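Equipment review: the Cillelum two-arm recording station

Published Fri 22 November by the Singate equipment group

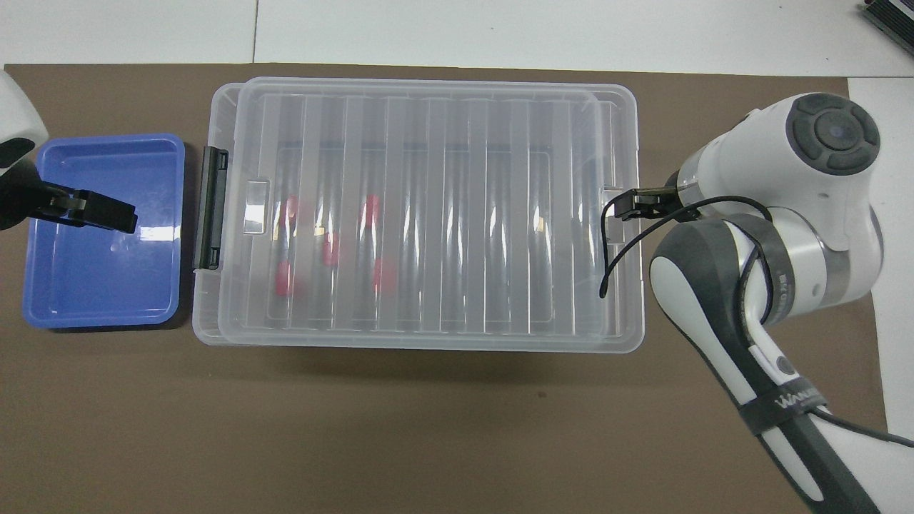
The Cillelum station with the lidded-box task laid out on the dark mat.

The Cillelum station is sold to laboratories that wish to gather demonstrations for training manipulation policies. It comprises two arms with parallel grippers, a pair of hand-held leader arms for the operator, a head-height camera and the recording software. Singate has had one unit on loan since January. This review covers its use as a collection tool; the performance of models trained on the results will be reported separately.

Tasks

Two task sets were recorded. The first, supplied by the manufacturer, consists of simple transfers between trays. The second was written at Singate and uses a clear storage box with a latched lid, small red objects inside it and a shallow blue tray to one side. The operator is asked to open the box, move the objects to the tray and replace the lid. Transparent plastic was chosen deliberately. The ribbed lid throws back bright stripes of light, and objects beneath it appear blurred, so the set is a fair test of the camera as well as of the arms.

Recording

In all, 1,267 episodes were recorded, of which 1,000 were kept. Most of the rejected episodes came from the box task, usually where a latch had slipped or the lid had been lifted at one end only. The software allows an episode to be discarded with a foot pedal at the moment of failure. This is the best feature of the product and saved a good deal of review time.

Operators needed almost 200 practice episodes before their movements were steady enough to keep. The manual suggests far fewer. Laboratories planning a short campaign should allow for this.

Labelling is less satisfactory. Each episode carries one line of text, and there is no means of marking the stages within it. Staff exported the files to Kasten and added stage labels there. The export worked without fault but is slow, and the time stamps of the two arms must be matched by hand if either has been restarted.

Hardware

The arms held their calibration well. The grippers close evenly and the fingertips are easily changed. Cable routing could be improved: slack near the wrist has to be checked before each session. The mat supplied with the station gives good contrast with light objects, though a clear box shows the mat through its base, and a second mat in a paler colour would be welcome.

Comparison

The Drimau station, reviewed last year, has better labelling and a poorer camera. Its leader arms are also heavier, and operators tired sooner.

Verdict

Recommended for groups recording short two-handed tasks. Groups that require stage labels should budget for separate software.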